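Home | Topics | Home & Living | Ask | Log In
Print this page | E-mail to a friend

Do glass tabletops need felt pads where they sit on a wood base?

Posted by Fullier, Apr 4, 2022

I bought a used round glass table and the top rests straight on the base. It doesn't wobble, but it slides a little if I lean on it. The seller had no pads or paperwork. Do I need some kind of bumper, and would felt do?

siregar435
Skip felt, it slides. Get clear rubber or silicone bumpers, the soft kind sold for tabletops. Clean both surfaces with rubbing alcohol and let them dry before you stick anything down. I put mine near the outside edge of the base and the top hasn't moved since July. Lift the glass with two people, don't drag it.
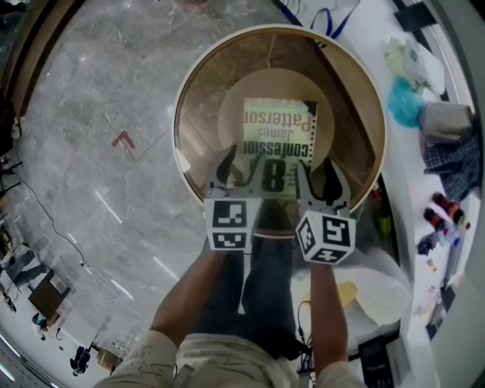

Round glass top over a light-wood base disc, with a paperback on the glass.

If your glass is tinted the bumpers won't show much. On clear glass you will see them from above, so space them evenly.

Ament
I never used any and mine is fine. Heavy glass stays put.

ernura_17
Depends on the weight. Mine was light and it moved every time I wiped it. A pack of bumpers cost me $2 at the hardware store. They can go yellow after a while, just peel them off and put new ones on.

E-mail this answer | Print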